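Moving a jar from one scale to the other, arm keeps stalling over the lid
Kurkthorpe Shared Workshop forum > Builds

kettle_end
Jar on the pink scale, blue scale is where it needs to end up. Arm is on the slatted bed with the gripper open over the lid.
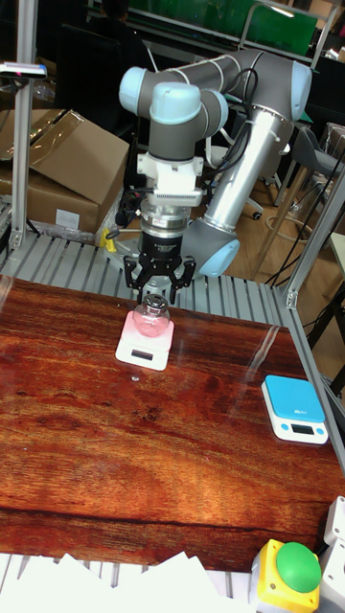
Tyra Nordin
What grip force are you running? Mine did the same until I turned it down. The controller reads a hard lid as a collision and stops.

kettle_end
Set to 4 out of 10. It closes, lifts a little, then faults. 2 won't hold the jar at all.

pomfret
I'd leave the force alone. You're coming straight down on a shiny round lid with two angled fingers, so any offset pushes the jar sideways. Grip lower, on the glass.

Tyra Nordin
Don't agree. Glass is worse than the lid for slipping, and the jar gets wider lower down. Stick some rubber on the fingertips and stay on the lid.

pomfret
Rubber peels. I went through 6 sets last November.

dunnock
Has anyone asked about the scale? The platform gives a bit when you press on it, so your height is out by the time the fingers close. Teach the point with the jar on the scale, not on the wood.

kettle_end
I taught it on the wood and added the scale height afterwards. Will redo it tonight. The log has 3,481 lines if anyone wants it.

dunnock
No thanks. Just the last few before the fault.

kettle_end
Retaught on the scale, force still at 4. Four lifts done, one fault. Ordering rubber as well.

pomfret
Get the thick stuff then.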